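About Brinik

Hi, and welcome! I'm the person behind Brinik, which is a very small soap company with a slightly bigger mailing list than it deserves. If you've ever emailed us about a late package or asked which bar is okay for a baby's bath, you've been talking to me.

I started making soap because I couldn't find one I liked. My hands crack every winter, and everything at the drugstore either made it worse or smelled like a car air freshener. So I bought a bag of lye, read everything I could get my hands on at the library, and made a first batch that came out so soft you could spread it on toast. The second was fine. By the fourth I was giving bars to the neighbors, and by the tenth the neighbors were asking if they could pay me, which felt very strange and very nice.

The name is what my little sister used to call bath time before she could talk properly. We've got no idea where she got it. When I had to fill in the business form I didn't have anything better, so Brinik it was!

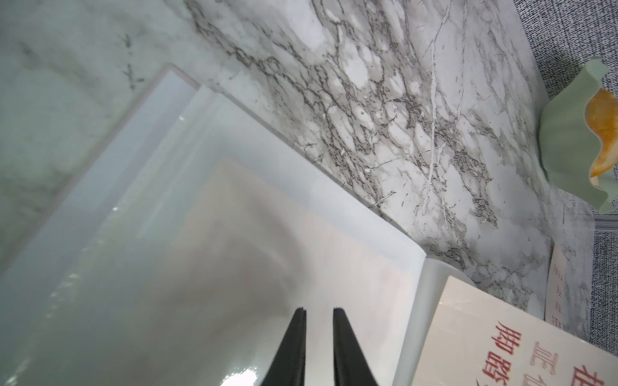 Frosted plastic, our favorite kind of storage

For the first couple of years I sold at the Pfeiffer Street market with a folding table and a cash box. I loved it (except the wind). People would pick up a bar, smell it, put it down, go buy their tomatoes, and come back for it twenty minutes later. I learned more about what people want from soap at that table than I ever did from a book. They want it to last. They want it to not slide off the side of the sink. And about the scent they will tell you they like lavender and then buy the cedar.

These days most orders come through the website, and I rent a unit in the old Bukard building, up one flight of stairs that I have cursed many times while carrying olive oil. It has good windows and a sink deep enough to wash a dog in. There are 2 of us now, plus my sister in the busy months. We make 289 bars in a normal week and 445 in a really big one, and after a really big one we order pizza and don't talk to each other much. 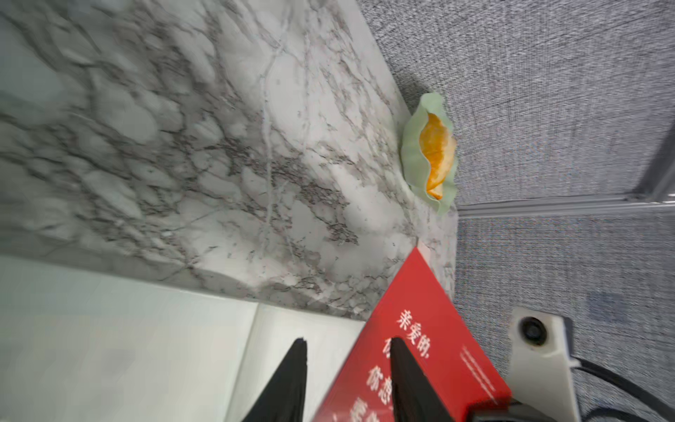
Everything we sell is cold process, meaning we mix the oils and the lye, pour it, cut it the next day and then wait. The waiting is the part people ask about most. Our bars sit on the curing racks for at least four weeks. You could use them sooner, but a young bar melts away in the shower and you'd be annoyed with me. If something is sold out on the site, there's a good chance it's sitting on a rack and just isn't ready yet. Send me a note and I'll tell you when it will be.

We keep the range small on purpose. There's the plain bar with no scent at all, the oatmeal one, the cedar, and the lavender that people say they want. In July we do a lemon and salt bar that I look forward to all year, and when it's gone it's gone. We also make a chunky gardener's bar called Gikden, with ground pumice in it, for hands that have been in dirt or engine grease. It's too scratchy for your face. Please don't use it on your face – I've had that email more than once.

I get asked if we're "all natural" and I never know quite what to say to that. The oils are from plants and the scents are essential oils. Every single ingredient is printed on the wrapper, in normal sized type, so you can read it and decide for yourself. If you have allergies or a skin condition, ask your doctor before you ask me. I make soap, and that's as far as my training goes!

A few things I always get asked: yes, we ship anywhere in the US. Yes, we do wedding favors, but I need plenty of notice thanks to all that curing. No, we don't teach classes at the moment, though I'd like to once there's room for a second table. And yes, you can send back a bar you don't like, even if you've used it. Tell me what was wrong with it and I'll swap it for another one.

The ends and odd pieces left over from cutting go into mixed bags, which are cheaper and (I think) the best thing on the whole site. They sell out quickly, so get on the mailing list if you want one. I write when there's something new and then leave you alone.

Thanks for reading this far, and for buying soap from a person with a sink.

Page last updated June 7, 2020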